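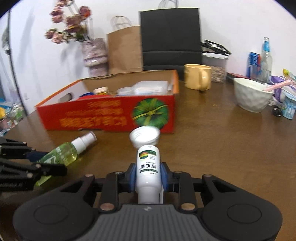

Marura Tabletop Set – README and notes on good practice

Welcome, and thanks for reading this before unpacking anything. The Marura set is a collection of two-handed tabletop recordings made with hand-held grippers in ordinary homes, and this file covers how we work, what we ask of the people who record for us, and what we ask of you if you train on the results. It's longer than most READMEs. Deepak Thakur wrote the first version on a single page, and it has grown every time one of us had to answer the same email twice.

What's in the release

The release holds 497 episodes recorded across 8 homes. Each episode folder has the video from both grippers, the finger opening over time, a short task note in the operator's own words, and a plain text file called conditions. Please do read the conditions file! It's where operators write down the things that don't fit anywhere else, such as a lamp that was switched on partway through or a lid that was stiffer than usual.

Episodes are sorted by home first and by task second. We know a lot of people would like it the other way round, and there's a small index file at the top level that lets you do that without moving anything.

House rules for recording

Tables stay lived-in. We ask operators to leave mugs, bowls, bags, flowers and the rest of the household's things on and near the table, within reason, as tidying changes the problem. What we do ask is that both hands have a clear path to the object being handled, and that nothing heavy is stacked where an elbow could find it.

Medicine containers are welcome, but only under the stricter rule. Bottles and jars of this sort are emptied, rinsed and dried before a session, and the operator notes this in the conditions file. Real medicine stays in another room. The same goes for spray bottles of anything stronger than water: lock the nozzle, or refill with water and say so.

Caps and lids are part of the task. If a cap comes off, it goes down on the table within view of at least one gripper, and it stays there until the episode ends or it's put back. Please don't pocket it. Timothée Poulain went through a whole batch last May where the caps vanished between one clip and the next, and he has asked me to put this in writing, so here it is in writing.

Glass may be on the table but isn't picked up unless the task note calls for it. Cut-resistant gloves are available from the Buvel cupboard for those tasks.

Finger pads get wiped between tasks and checked for tears at the start of each session. A torn pad grips differently, and you can see it in the data for weeks afterwards if it isn't caught.

Labels, text and privacy

Packaging with printed text in any language is fine and we don't blur it. Anything with a person's name, address or prescription details on it is another matter, and should be turned away, covered or taken off before recording. Our reviewers check for this, and episodes that fail are deleted, with no cropped version kept. If you spot something we've missed, write to us and we'll pull the episode first and talk about it second.

Don't assume a label will be the right way up. Objects get picked up however they come to hand, and quite a few labels are upside down from the gripper's point of view for the entire episode. We've left them that way on purpose – please don't filter them out and then report results on the full set.

Review

Every episode is watched through once by a person who wasn't in the room. Almost 85 per cent pass on the first viewing. The rest go to a second reviewer, who can pass them, send them back for a corrected task note, or drop them. Both reviewers' initials are in the log. The checking script is called Gruris and it catches missing files and clock drift, but it has no opinion about safety, so a clean Gruris report doesn't count as a review.

Using the data

Research and teaching use is open to all. For anything that will move near people, we ask that you read the Bennani checklist in the docs folder first and keep a filled-in copy with your model. It has 6 questions and takes a cup of tea to get through.

Known gaps

Left-handed operators are under-represented. White objects on white backgrounds are scarce. Three of the homes share the same model of kitchen lamp, and I wouldn't trust colour comparisons between them and the others until we've redone the calibration.

Corrections are very welcome, large or small, at the address in the contacts file.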